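Brovisley Sound Archive to reissue Horobets chamber recordings

The Brovisley Sound Archive has confirmed that the complete chamber recordings of the Horobets Quartet will be reissued in June as a set of eight discs, with a shorter selection on vinyl to follow later in the year. The set is published jointly with the Kanico label, which has held the rights to the original tapes since the quartet's first publisher closed.

The recordings were made over several seasons in the small hall at Grellano, a former grain exchange that was used for concerts and broadcasts until its roof was declared unsafe. Most were issued at the time on long-playing records in modest numbers and have not been available in any form for many years. Two of the quartet's later sessions were never issued at all and will be heard publicly for the first time. 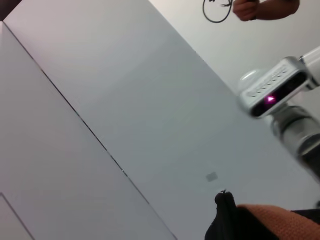

Work on the transfers began after the archive received a deposit of 134 reels from the label's former storage rooms. The reels had been kept in their original boxes, in most cases with the session sheets still inside, and their condition was found to be better than expected. A small number had shed oxide and needed treatment before they could be played. Each reel was transferred once at full speed and the result compared with the best surviving pressing, so that faults in the tape could be told apart from faults in the performance.

The archive has chosen not to apply heavy noise reduction. Tape hiss remains present on the earlier recordings, as do the sounds of the hall itself, including the pages of the score being turned and, in one slow movement, rain on the roof. Edits made by the original producers have been kept. Where a joint had come apart, it was repaired at the same point and in the same manner.

The first four discs contain the quartets and the two string trios. The fifth and sixth are given over to works with piano and with clarinet, which the quartet recorded with guest players. The seventh holds the previously unissued sessions. The last disc is made up of rehearsal takes and a spoken introduction recorded for radio, in which the players discuss how they prepared a new work and how they settled disagreements over tempo.

The accompanying book includes a full list of sessions, facsimiles of the session sheets, and a new essay on the acoustics of the Grellano hall. The notes printed with the original records are reproduced without alteration, although several dates given in them are now known to be wrong. Corrections appear in a separate table at the back of the book.

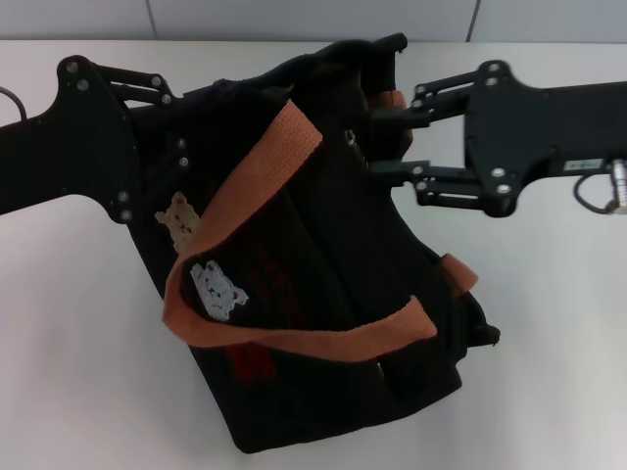 Reading time: 4 minutes

The first edition will be limited to 2777 copies, each numbered on the inside of the lid. Of these, 300 are reserved for public libraries, music schools and university departments, which may apply to the archive for a copy at a reduced price. Applications from schools and libraries outside the region will be considered on the same terms. Any reserved copies that have not been claimed by the close of applications will be released for general sale.

The vinyl selection will consist of two records cut from the same transfers. It will contain three of the quartets and the longer of the two trios – the works that listeners have most often asked the archive to make available. The sleeve will use the lettering of the original issues. A download edition of the full set will be offered on the day of release, with the book supplied as a separate file.

Orders may be placed with the archive shop or through any record dealer supplied by Kanico. Those who have already registered an interest will be contacted before general orders open and need not register again. The archive regrets that it cannot reserve particular copy numbers.

A listening session will be held in the archive's reading room in the week of release. It will begin at 6.30 in the evening and will include one complete work from the unissued sessions, played from a copy of the restored tape, followed by a short talk on the transfer work. Admission is free, but places must be booked in advance at the reading room desk.

The archive would also be glad to hear from anyone who holds concert programmes, letters or private recordings connected with the Horobets Quartet. The catalogue of the quartet's broadcasts remains incomplete, and at least one full recital – given shortly before the Grellano hall was closed – is known only from a printed notice. Material can be copied on site and returned to its owner on the same day. Enquiries should be addressed to the collections office, marked "Horobets".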